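Chapter 3
Planning and Paying for a Gripper Cell

Perrin wanted one arm to handle small parts. Josiane Roussel, who ran the budget, asked suppliers for prices in February and got two quotes. Skurton's was the cheaper by 2000 euros. Paltero's included fingers, cabling and 9 days of training.

The price of the arm is only one line in the budget. Fingers wear and need replacing, and the software licence is renewed every year. A simulated trial, with two fingers and a small part such as a black cylinder with a red top, can be run before any order is placed.
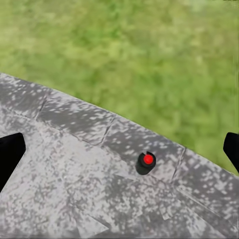
How much should be set aside for spare parts?
Allow 20 per cent of the purchase price for the first three years, then review the figure against what has been used.

Section 3.1 sets out the two quotes line by line. The Ondix worksheet at the end of the chapter uses the same headings.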